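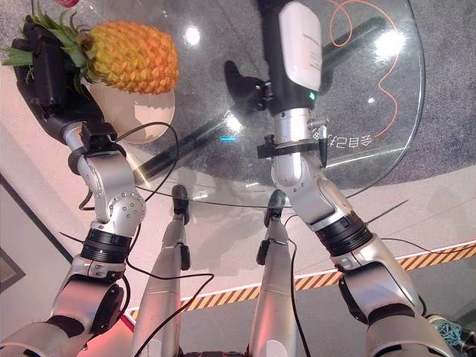 Buying and Wasting Fresh Fruit in Oltasbridge
Project report by Bülent Gündoğdu and Songül Tatlı
September 11, 2019

1. Background
Our course asked for a project on household spending. We chose fresh fruit. Both of us had thrown out fruit during the winter and wanted to know if other students did the same. Oltasbridge has one large supermarket, Gallagher, and a street market on Clernholm Road. Prices at the market are lower, but most of the fruit there is sold by the bag or the box.

2. Method
We asked 10 student households to keep a diary for six weeks, starting in February. They wrote down what fruit they bought, where they bought it, and what they threw away. Peel and cores did not count as waste. Seven households finished the diary. The other three stopped during exam week and we left their pages out.
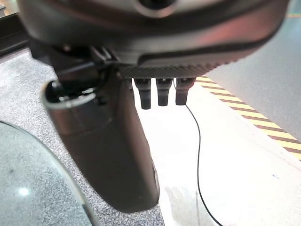

Why did we weigh the fruit and not just count it?
One melon and one grape would have counted the same, and the grape eaters would have looked very wasteful. Each household borrowed a Mirine kitchen scale and wrote the weight in grams.

3. Results
Market shoppers paid less per pound but threw away more. The worst single entry was 900 grams of plums from one box. Berries and bananas showed up in the waste column most often. Whole pineapples and melons were rarely bought, and the diaries say people did not want to cut them up on a weeknight. 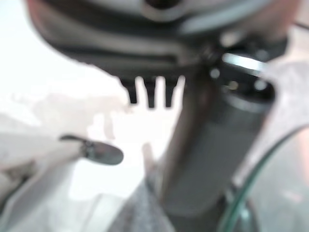 Figure 1. Three short black prongs, side by side.

Households that kept fruit out where they could see it wasted less than those that kept it in a refrigerator drawer. Two households moved their fruit partway through, so we put them in a separate table.

4. Problems
The sample is small and everyone in it is a student. Some entries were filled in a day late, and two people rounded their weights. We also forgot to ask about frozen fruit.

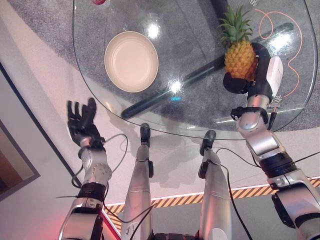
Figure 2. Round plate on a glass tabletop.

5. Next steps
We would like to repeat the diary in summer, when berries are cheaper, and include families. The diary form needs a column for fruit that was given away.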